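Visits > Lab tours > Ziltwood open day

Last updated: 1 April 2023

Ziltwood open day: the stop at the kitchen bench

Ziltwood opened its test building to visitors for one afternoon in November. I went with a group from Trarkov, where we run two older arms on a packing line and have had our own trouble with unplanned stops. The kitchen test area was on the ground floor, behind a yellow line we were asked to stay outside of.

The robot is called Marty. Its task was to pick fruit out of a basket on a table and set it down again, next to a full-size refrigerator. The staff had logged 1768 picks since the kitchen was set up. Of those, 1495 were counted as clean. Most of the others were dropped or missed fruit.

They spent most of the tour on 3 cases in the log that were filed as safety events. In the first two, the arm moved back from the table on a path that took the elbow too close to the refrigerator door. The force limit tripped and the arm stopped as it should.

The third one was the reason I had signed up. The elbow touched the door and the limit did not trip. The arm kept pushing for some two seconds before the operator hit the stop button. The door was dented low down and has been replaced.

The cause was a settings file. After a gripper change, the controller (a Furkeo unit) had been loaded with the payload values for the old, heavier gripper. The force estimate was off, and a light steady push read as close to zero. The file had a date on it but no gripper name, and the start-up check did not compare the two.
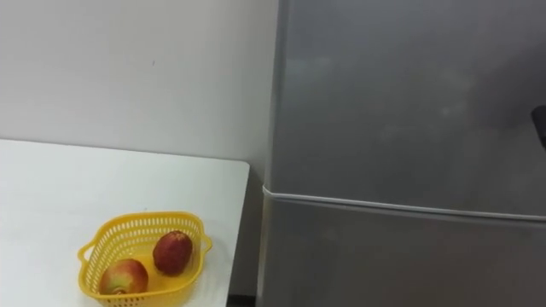
The kitchen bench, with the basket next to the refrigerator.

Three things have changed. The gripper name is now part of the file, and the arm will not start if it does not match. The refrigerator is in the collision model with a wider margin. A short push test against a fixed pad is done at the start of each shift – it takes a few minutes and the result is signed.

I asked if the table could simply be moved away from the refrigerator. They said they want to keep the tight spacing, as real kitchens have it. I would have liked to see the push test done, but our slot ran out. We have asked for a copy of the check sheet to try at Trarkov.

Contact | Copyright Trarkov | Back to top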